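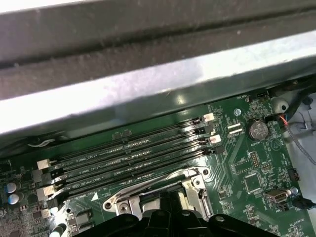 Heino Rätsep wants to know if you need a rating over 2000 to annotate games for us, and the answer is no, you really don't! I'm a class player myself and I've been putting out the Takmont chess quarterly for years. What I need is people who can tell a reader why a move was hard to find.

So this is my call for annotators for the December issue. I'm looking for seven of you, and each person gets two games from the Uibo Memorial, one long and one short. You write them up in your own words – plans, blunders, time trouble, the lot. Engine lines are fine in small doses, but if your notes are a wall of numbers I'll send them back (nicely). 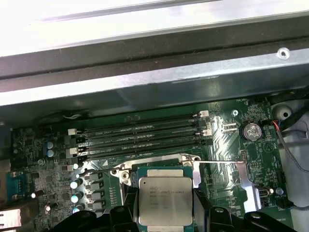

*Green motherboard with four black memory slots*

What it takes:

- about 8 hours of your time, spread over a month
- a game file I can open, plus your notes as plain text
- some patience with me, I edit slowly and ask a lot of questions

You can be any age and live anywhere. Last year's best piece was a rook ending with the title "Palau", after the trap, even though the trap never showed up in the game. I still don't get it, but I loved every word.
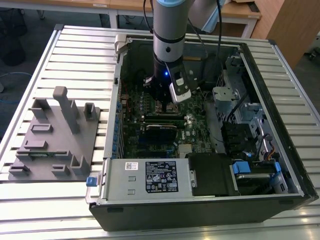

*Open tower, lying on its side*

Pay is small and I'd like to be up front about that: a flat fee per game, and a year of the magazine in print. Your name goes at the top of the page, in the same size type as the players'.

To apply, pick one of your own games – a loss is great, I learn more about a writer from those – and write half a page on the moment it turned.

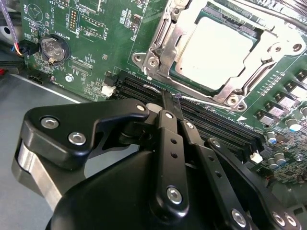 Don't polish it too much. I'd like to hear how you'd explain it to a friend over the board after the round. Put "Stolasska" in the subject line so it lands in the right folder, and tell me if you'd rather have open games or closed ones. I answer everyone, usually late at night.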